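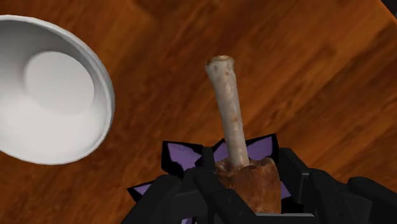 1 min read

CLOSTBRIDGE, March 7, 2026 - The Studik student robotics club has opened the simulation round of its manipulation competition. Nine teams will program a two-finger gripper to pick up objects on a virtual wooden tabletop, among them a white bowl and a piece of meat on the bone.

Each team submits one controller, scored over 400 trials with randomised object positions. "Irregular shapes expose weak grasp planning," said club coordinator Byung-chul Kong.

The top four teams advance to the hardware final at Benavides in August.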